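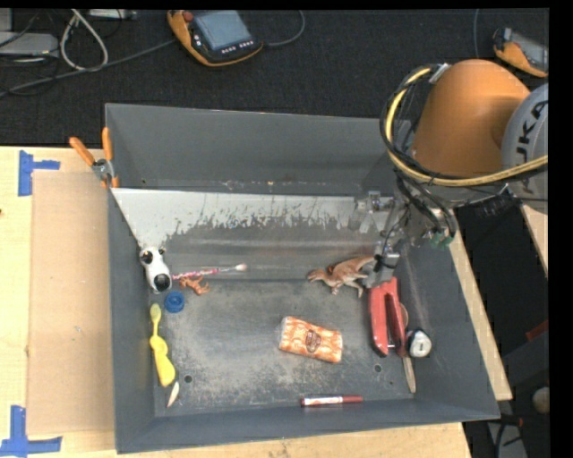

Odds and Ends Bin - Sort It Out by March

Quick one from the Genddale store room because I have to lock up in ten minutes. The gray bin on the table is the odds and ends bin. Everything small that turns up on the floor goes in there, and it has been going in there since summer. Toys, brushes, caps, you name it.

So. If you are missing a red stapler, it's in the bin. Szabolcs Kiss, I think the front desk wants that one back. Also a toy dinosaur, a toy dog (white with black markings), and a tiny orange-brown animal that I nearly swept up twice. Somebody's kid is missing that one, surely. Pink and white patterned handle - that's a brush, come and get it. There's a yellow brush too. And a round blue plastic cap with a ridged edge, no idea what it screws onto. Check your jars at home please.

How it works from now on:

Come by the store room any weekday before 2 and look through the bin yourself. No need to sign anything. Put back what isn't yours.

Toys that are still here in March go to the Trora playroom. Office things go back in the supply drawer. Single caps and lids get thrown out, sorry, we kept 28 of them last year and matched none.

Please don't put food, batteries or keys in the bin. Keys go to Rozália Farkas in the office, she has the hook board.

And please stop dropping in whole shopping bags of stuff from your garage. This is lost property, not teh swap table. The swap table is at Gendombridge and they are happy to take boxes - anything clean and in one piece.

The bin itself is staying. I know it's scuffed and the sloped side has lost a good bit of its surface, but it holds a lot and a new one that size was 795 in the catalog I looked at. Not happening. A good wipe will do, and if anyone has a stiff brush and 15 minutes to spare I would be very gratefull.

Questions to the office, or leave a note on the store room door.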